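From: Fülöp
To: nenthorpe-woodshop list
Date: 2025-06-15
Subject: Re: Refinishing a strip-glued tabletop

On the list, Plumon wrote:
> I picked up a secondhand tabletop in May, glued up from long
> strips, pale, could be bamboo. The old finish is dull and feels
> rough in places. Can I sand the whole thing, or will I go
> through to something ugly? And oil or varnish?

If it is solid strip you can sand it. Look at the end of the board first. If the strips carry on through the full thickness, you have plenty to work with. If there is a thin layer on top of something else, stop at a light scuff and recoat.

I went through this with the bench top in our Treltitz room. Same kind of thing, honey colored, long strips running side to side.

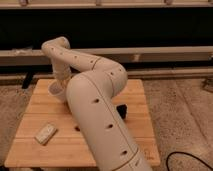 Bench top, Treltitz room. Darker grain lines between the strips.

Sand along the strips, never across. Bamboo shows cross scratches badly and you won't see them until the finish goes on. I started at 120 and finished at 180. Vacuum it, then wipe with a barely damp cloth and let it dry overnight.

For the finish I used hardwax oil, 2 thin coats, buffed off after 15 minutes. Varnish wears longer but you can't patch it. With oil you can sand one bad spot and redo only that.

The can cost me 43 and there is still more than half left. Do the underside too, or the top may cup.

Fülöp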